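Jotthorpe Oral Health Teaching Kits
Progress report to the Tveit Fund, period ending October

Work this period was on the lending kits for schools and community health centres. The grant covers 300 kits. At the end of October, 235 were packed and labelled, and the rest are waiting on models.

The delay is with the supplier, Grultum. The first batch of dental models arrived in good order. The second had rough edges along the gum line and we sent it back. Replacements are due in the next period and Grultum is covering the freight both ways.

Each model is checked by hand at the bench before it goes into a kit. Small parts are sorted into clear bags so that a centre can see what is missing when a kit comes home. We changed from paper envelopes to bags in the first month after several tore.
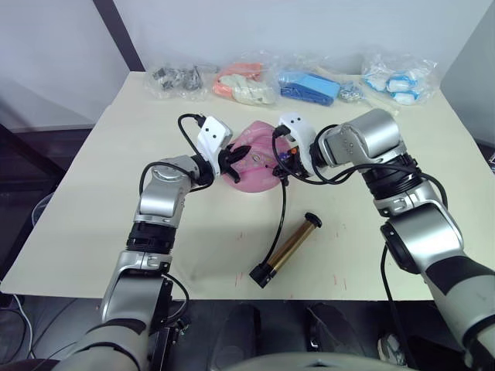
Will the remaining kits be finished within the current budget?

The remaining kits can be finished with the money in hand, provided the replacement models come at the quoted price. We have $3,000 left in the materials line and have not touched the contingency.

Nine centres have borrowed kits so far. Their comments were mostly practical. Staff wanted a larger-print instruction card, and two centres asked for a second model so that a group of children could work in pairs. The card has been redone. The second model is outside this grant and we have told the centres so.

Cleaning between loans took longer than planned. The Pronine wipes we started with left a film on the models, and we now wash them in warm water with mild detergent and leave them overnight on a rack. This adds a day to the turnaround, and the booking calendar has been changed to allow for it.

Next period:
Receive and check the replacement models
Pack the outstanding kits
Send the new card to centres holding the old one
Bring the loan register up to date

We ask that the final report date be moved back by one month to match the Grultum delivery. No change to the total amount is requested.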